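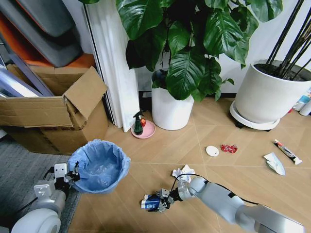 ## Floor pickup with the two-arm unit

At the Lesby workroom the robot clears light litter at 7, before the first shift. Sweeping used to fall to whoever came in early. That person now sets up the bin and checks it afterward.

- Line the bin with a bag and fold the edge well over the rim.
- Stand the bin where both arms can reach it.
- Keep cans, tissues and wrappers apart on the floor. Piles slow it down.

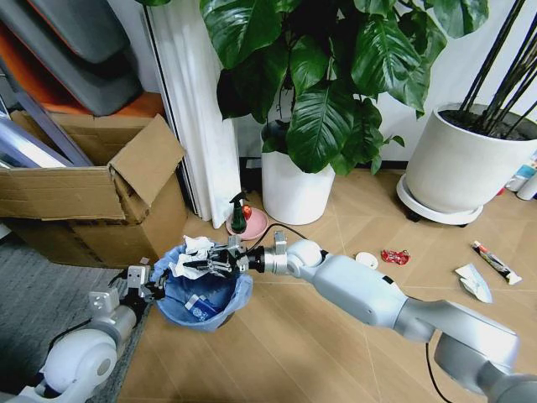
Change the bag after 3 runs, sooner if there is food in it. Mieke Kramer keeps the run sheet and wants a note of anything left behind. Wet spills and broken glass are still done by hand, with gloves.
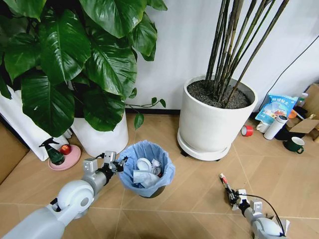
*Trash in the lined bin, next to the plants.*

Water the plants after the run.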